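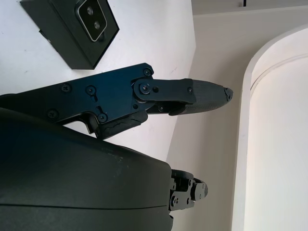

5.3 Recording grasp examples with the wrist camera

This section covers one recording session on a Lokgate arm with the two-finger Firasen gripper. Complete the camera alignment in 5.2 first. Each session produces a set of episodes that the Collado trainer can read without conversion.

Before you start

Check that both fingers move through their full range. Inspect the grip pads and the rubber pad under the finger plate. Light creasing of the rubber is acceptable. Replace any pad that has a split or a lifted edge, and note the change in the session log. A new pad grips differently, and episodes from before and after the change must carry different hardware tags.

CAUTION: Keep hands clear of the pivot joints while the drive is powered. The fingers can close without warning when the leader handle is picked up.

Procedure

1. Power on the arm and wait for the status light to turn steady green.
2. Open the Recorder and select Wrist View. Part of the gripper must be visible in the preview, including at least one fingertip.
3. Lock exposure and white balance. Do not change them until the session is closed.
4. Enter the task name and the operator initials.
5. Move the arm to the start pose. Small differences between episodes are wanted; vary the start by up to 30 mm in any direction.
6. Press the pedal once to begin recording. Wait for the tone.
7. Guide the arm through the task at an even speed. Do not pause above the object.
8. Release the object, back the gripper away and press the pedal again.
9. Mark the episode Keep, Fail or Discard.
10. Reset the work area and repeat from step 5.

Record 26 episodes per object position, then move to the next position on the layout sheet.

NOTE: Fail and Discard are separate labels. Use Fail when the arm moved correctly but the grasp was lost. Use Discard for operator errors, dropped frames or a person in view. Discarded episodes are deleted at upload.

NOTE: If the Recorder shows error 678, the camera and joint clocks have drifted apart. Close the session, run Sync from the Tools menu and open a new session. Do not append to the old one.

Closing the session

Press End Session and leave the arm powered until the upload bar clears. Session tags are issued by Carmela Herrero at the Wevevton site.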